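Re: [riltix-practice] Draft 3, handling rules for arms working on household furniture
May 2018

Snædís Steinarsdóttir wrote:
> I read draft 3 on the way home from Vukham. Section 2 (force limits)
> is fine with me. Section 4 says the operator "should inspect the
> furniture beforehand" and then stops. Inspect it for what? Two
> people at Briem did this inspection on the same cabinet and came
> back with different notes. Also, do we want a rule about people
> standing on the far side of the furniture, or is that covered by
> the general safety sheet?

Thanks, this is the kind of comment I was hoping for. Answers below, with new wording where I have it.

On section 4. The trouble with "inspect" is that most of us walk up, open the door once, and call it good. What I would like is a short written record of the surface before the arm touches it. Old finish chips by itself, and if the wear isn't written down first, there is no way to tell later what the gripper did and what was there already. Drawer fronts are the worst for this. The one we are working on at the moment has its scratches and chips bunched around and below the pull, with the lower end of the board ragged, and I could not tell you from looking at it how old any of that is. 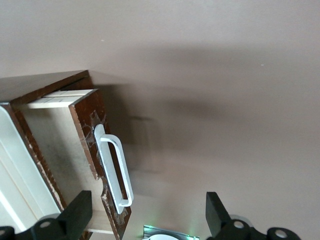
Snædís adds, in a second note she sent me off list, that a record like this only helps if it is redone every 15 cycles, and that the Plokoler sites already do it at shift change, so the rule should let them keep their own timing. I agree with the second half. On the first half I would rather say "at least once per session" and leave the number to each site. Fifteen cycles on a drawer takes a few minutes. Fifteen on a double door with a sticky hinge can take all morning.

Proposed text for 4.1:

 4.1 Before the first contact of a session, the operator records the
 condition of every surface the gripper is expected to touch. The
 record names the part (door, drawer front, handle, frame edge) and
 any chips, loose finish, tape, film or loose hardware.

 4.2 Loose hardware is tightened or the part is taken off the task
 list for that session.

 4.3 Film or tape on a contact surface is either removed or written
 into the record. If it stays, results from that surface are kept
 apart from results on bare finish.

4.3 is new since draft 3. Plastic on a door changes the grip, and it changes what the force readings mean. We have clear plastic on one door of the cabinet in the same room and I don't want those pushes averaged in with the others. I know some sites put film on by choice to protect varnish, and I have no quarrel with it as long as it gets logged.

On people. The general safety sheet covers the floor area in front of the base. It was written for a bench, and it has nothing about somebody leaning over the top of a cabinet while the finger is on the door below.
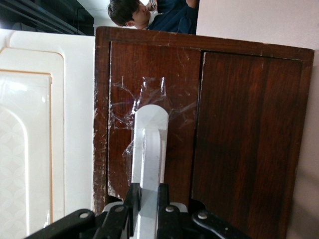
So I think we need our own rule, and I would put it in section 5 next to the stop button text:

 5.3 Anyone within arm's reach of the furniture, on any side, counts
 as being in the work area. The operator must know they are there
 before starting a motion. Speed is held to the reduced setting
 until they step back.

 5.4 Hands stay off the moving part (door, drawer, lid) while the
 arm is in contact with it, unless the task calls for it and the
 task sheet says so.

I left out a distance on purpose. Rooms differ, and a number would get measured once and then forgotten. If Vukham wants a figure for their own floor they can put one in their site sheet.

Two smaller things. The word "fixture" in section 1 is confusing people, who take it to mean a jig. I'm changing it to "furniture" everywhere. And the log template still has a field limit of 2000 characters, too short if you are listing every chip on an old cabinet. Riltix can raise it on their side but needs to hear from us before the June release.

Please send objections to 4.3 and 5.3 to the list and not to me, so that they end up in the archive. I'll fold in what comes and post draft 4.

3 replies in this thread
List contact: riltix-practice list owner | Copyright remains with the individual authors | Back to top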